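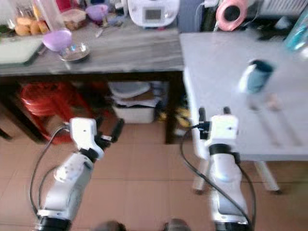
Nukton opens orders for Bendumance, a two-armed helper for everyday kitchens

Reading time: 2 min

Home Products Newsroom Support Careers

Hi, I'm Mawar Pelupessy, and I run the product team at Nukton. They usually let someone more sensible write these releases, but I asked for this one because I've been waiting to write it for a long time! Orders for Bendumance open in March.

Bendumance is a kit: two white arms, a two-fingered black gripper on each, the mounting hardware, and our Kobzar software to run the lot. You can set it up at a counter or a table, show it a chore by guiding the arms through it, and then fix the bits you don't like (there will be some, and fixing them is half the fun if you're like me).

We've built it around real kitchens, with bread in a bag, bowls left out, and stools pushed under the counter. Our first test kitchen was so tidy that I think we learned very little from it. These days I want the rice cooker or bread maker and the tape and all the rest of it in the way, because that's how my own place looks by dinnertime.

The pilot ran in 43 homes. People mostly asked for small jobs — moving cups, putting bowls back, sorting packets — so the starter library in Kobzar has 29 of those, and you can change any of them. Some are still slow. Soft packaging is the one we argue about most, and we'll keep sending out updates for it at no charge.

"I wanted grippers a person could swap at the kitchen table without calling us," said Manouchehr Golestani, who designed the arm hardware. "It took four tries to get the collar right, and the third one was my fault."

The first batch is 300 kits. Our partner Cimirier is handling delivery and will do a 40-minute setup call with every buyer, which you can book for the morning or evening. Schools and repair shops can ask for a loaner kit first. Pricing goes up on the product page when orders open, and spare gripper fingers will be sold separately from the same day.

If you'd like to see one working, write to the newsroom and ask for me. I'm happy to talk about it for much longer than you planned.

Contact: Nukton Newsroom | © Nukton, all rights reserved | Back to top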